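Sostthorpe: notes for walkers

The upper path at Sostthorpe reopens in March after drainage work on the slope behind the old harbor. The full circuit from the ferry landing to the lighthouse and back can be walked again without the inland detour. The path climbs 187 steps from the harbor wall to the ridge. There is no handrail on the top section, and the stone is uneven.

Visitors arriving by car should use the Flandness lot, which has 300 spaces and a flat fee payable at the machine. The smaller lot by the church is now for residents only. The shuttle from Flandness leaves every 20 minutes and stops at the foot of the main street. The last return trip is at 6:40 p.m.

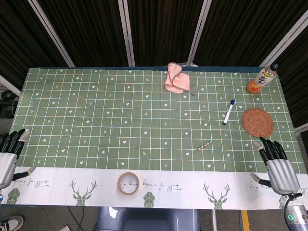
The lighthouse is open in the mornings. Tickets are sold at the gate, and large bags must be left at the desk. Imani Wanyama, who revised the route leaflet, has moved the start point from the square to the ferry landing, so older copies will not match the new signs. The distances on the old leaflet are still correct.

Members asking for a place to stay have two choices within the village. The Usta guesthouse is on the harbor and takes bookings by phone. Quansah House is farther up the hill – 600 yards from the shuttle stop, all of it steep – and has the better view across the bay. Both serve breakfast. Neither has an elevator.

The ferry keeps its winter timetable until the end of the month. Crossings depend on the wind, and the notice at the landing is updated by 8 a.m. Halima Laizer is collecting corrections to the route notes for the next issue. Please include the number of the nearest signpost when reporting a fault on the path.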